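Mallette noire et cordon : où la ranger ?

Sarkov - 16/08/2021
Je trie l'atelier de Skastgate et il me reste une mallette plate, noire, avec un cordon fin. Je ne veux pas la jeter, mais le tiroir est plein.
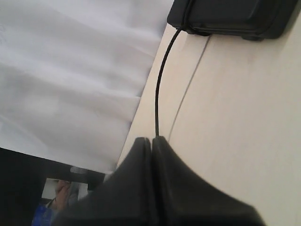 Quelle hauteur fait le tiroir ?
Six centimètres à l'intérieur, et le fond est déjà pris par les rallonges.

Ghumman
Alors debout sur l'étagère, poignée vers soi. Les miennes sont en plastique gris foncé quadrillé et ça ne glisse pas.

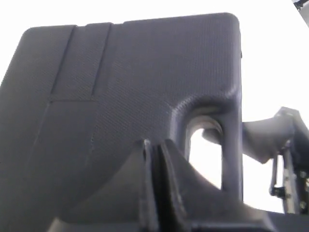 Maria : Pas d'accord. Debout, elles tombent dès qu'on en retire une. À plat, en pile, cordon à part dans un sachet.

Sarkov
Le cordon à part, je le perds. J'ai une boîte de 200 câbles sans étiquette. Celui-ci a un petit nœud et une boucle au bout, au moins on le reconnaît.
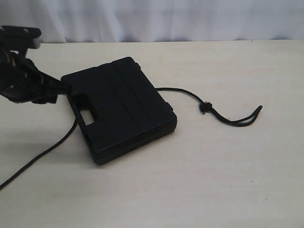
Faut-il défaire les nœuds avant de ranger ?
De préférence, un cordon plié serré finit par s'abîmer à cet endroit.

Ghumman
Je laisse tout ensemble - une attache velcro et c'est réglé. Pour la mallette, à plat si tu as la place.

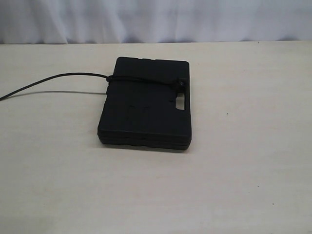
Et une étiquette sur la tranche, pas sur le couvercle, sinon on ne lit rien une fois la pile faite.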